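The Town That Made Hinges

January 20, 2022

My grandfather worked at the Yadav works in Clallholm for most of his adult life, and what he had to say about it would fit on a matchbook. It was loud. The pay was fair until it wasn't. The soup in the canteen was not soup. When I told him I was going to write something about the place one day, he asked who on earth would read it, and I'd like it on record that he had a point.

I went back in December anyway. Clallholm sits in a bend of the river where somebody decided there was enough flat ground for a foundry and then built a town on the parts that weren't flat. The streets run uphill at angles that would get an architect fired today. Every house has a front porch facing the works, so that a man coming home from a shift could sit down and look at the place he had just left.

They made hinges. There were other things too, brackets and latches and a line of stove doors that my grandmother refused to own on principle, but hinges paid for the library and the bandstand and the very large clock. At the peak, if you believe the plaque, the works ran day and night and the smoke kept the streetlights on at noon. The plaque is quite proud of this.

The works lasted 105 years, and they found a way to be surprised by the end. My grandfather had a letter from the company that used the word "realignment" 2 times on one page. He kept it in the drawer with the takeout menus.

I had arranged to meet Bello Ezeani, who grew up on the same street as my mother and now gives walking tours to anyone who turns up. On the day I went, anyone was me and a couple from Erville who had taken a wrong turn looking for an outlet mall and were too polite to leave. Bello walks fast and talks facing forward, so I missed a fair amount of the nineteenth century. What I caught was good. The pattern shop still has its roof. The casting hall doesn't, and there are birch trees growing up through the floor, tall and straight and better looking than anything the company ever planted on purpose.

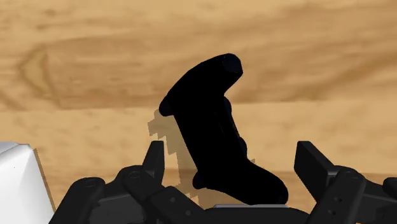
We stopped for a while at the gatehouse, where the time clocks used to be. The slots for the cards are still on the wall, rows of them, with numbers painted above. My grandfather was 55. I knew that because he used it for everything: the combination on his bike lock, his lottery tickets, the answer he gave when you asked how old he was, for a good two decades on either side of it being true. I found the slot and put my finger in it, and there was a dead wasp inside. I mention this for anyone planning a similar moment.

The couple from Erville asked Bello whether the place was haunted. He said no, but that the insurance on it was pretty frightening.

Past the gatehouse is the row of shops that used to live off the shift change. There's one bar left, the Gudo, which has been called that for so long that people have stopped offering explanations for it. I had a sandwich there and got talking to Adebayo Sani, who put in his years in the finishing shop and remembers my grandfather as "the one who complained about the soup." So there's the family legacy. I asked him what he missed and he thought it over through most of a beer. The noise, he said. For the first year after the works shut he couldn't sleep, and neither could his wife, and they used to run the dishwasher empty at night until the bill came.

He doesn't care much for the new plans. There are always new plans. The current ones show the casting hall as apartments, with a glass front and a lot of slim people carrying coffee past a preserved crane. The ones before that had a marina. Before that it was going to be a museum of the hinge, and I would have bought a season pass. The drawings are all up in the window of the old bank, overlapping, going yellow in order of age, and you can stand there and read them like tree rings.

I don't know what I'd put there. It's easy to be fond of a foundry when you never had to breathe in it. My mother left at eighteen and still can't see why anybody would drive four hours to look at a shed, and when I called her from the parking lot to say I'd found the old house, her only question was whether they had ever fixed the gutter.

They haven't. The porch is in decent shape, though, and somebody has left a chair on it, facing the works. The back door was open to air out the kitchen, and I had a good look at it from the alley while pretending to tie my shoe. Yadav hinges, painted over more times than I could tell. It still didn't close properly. According to my mother, it never did.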